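Ticket: Arm stops mid-task on the fabric station, episodes rejected
Site: Brotenside
Opened by: Paula Roman
Status: Closed, with one follow-up

Paula Roman, 9:40 am
Hi all, me again! Our arm on the fabric station keeps going into a protective stop, always on the approach, always when the gripper gets low and close to the cloth. I clear it, re-home, start over, and it's fine for a while, and then bam. I've had it happen on the Thongdee routine and on the plain pick-and-drape, so I don't think it's one bad program. The batch I sent up last night also came back with a pile of rejections marked "approach speed over limit." We're supposed to deliver 2,351 episodes in this set and I've got 1,920 accepted, so I was feeling pretty good until this morning.

What I tried already: power cycle (yes, the full one, I counted to 20), reseated the wrist cable, wiped the fingertips, loaded last month's settings. Same thing.

Buppha Petchrat, 10:15 am
Thanks Paula. Before you touch anything else, please put the force limit back if you changed it. Did you change it?

Paula Roman, 10:22 am
...I raised it a little. Just to see! It's back where it was now.

Buppha Petchrat, 10:31 am
OK, no harm done, but please write that in the ticket next time, first line. A protective stop is the arm doing its job, and section 4 of the Flodach working rules says we don't raise a force limit to get past one. We find out what it's pushing on. Can you send the stop log and tell me what speed you have set for the close zone?

Paula Roman, 10:50 am
Log attached. So this is embarrassing, but I went looking and I have two close-zone speeds. The one on the teach screen says 200 mm per second, which matches the rules. The one in the task file is higher, and I guess the task file wins? I always assumed the screen was the boss. I've been looking at the screen every single morning and ticking the box on the start-up sheet, feeling very responsible.

I also pulled up the wrist view from one of the approaches to see how near we're getting.
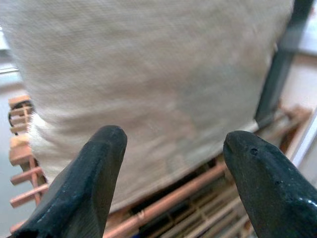

Anyway, back to the speeds. I set the task file to 200 as well, reloaded, and ran the drape routine with nothing else changed. No stop on the first go, but I've been fooled by that before, so I'm going to leave it running through lunch with me standing right here (sandwich in one hand, other hand near the stop button, don't tell anyone about the sandwich).

Buppha Petchrat, 11:20 am
The log agrees with you. Every stop comes inside the close zone at the higher speed. When cloth bunches up against the fingers at that pace the arm reads a spike and quits. And yes, the task file overrides the screen. It's in the Tanon controller notes, but way down in the back, and our own start-up sheet only says "check speed," so I can see how you got there.

Please don't eat in the cell, though.

Paula Roman, 1:35 pm
Sandwich relocated! Nearly two hours of running and not one stop. I also checked the older files, and two of them have the high number saved in them, so I moved those into the retired folder and put a note on each one. Question: what do I do with the rejected episodes? Can I slow the playback down and resubmit?

Buppha Petchrat, 1:48 pm
No, please re-record. The rule is about how the arm moved on the day, so a slowed-down copy still breaks it, and it muddies the data for whoever trains on it. Leave the rejected ones where they are, marked rejected. We keep them with the ticket number so there's a trail.

Paula Roman, 2:10 pm
Got it, re-recording. Could we please fix the start-up sheet while we're at it? I'd word it like this: "Open the task file. Read the close-zone speed. Write the number down." I'd have caught this weeks ago if I'd had to write the number instead of making a check mark.

Buppha Petchrat, 2:26 pm
I like it. Adding it to the December revision, and I'll send your wording to the other stations today. Closing this one. The sheet change stays open as a follow-up under my name. If it stops again, reopen here and leave the limits alone.

Paula Roman, 2:29 pm
Limits alone, promise. Thank you!!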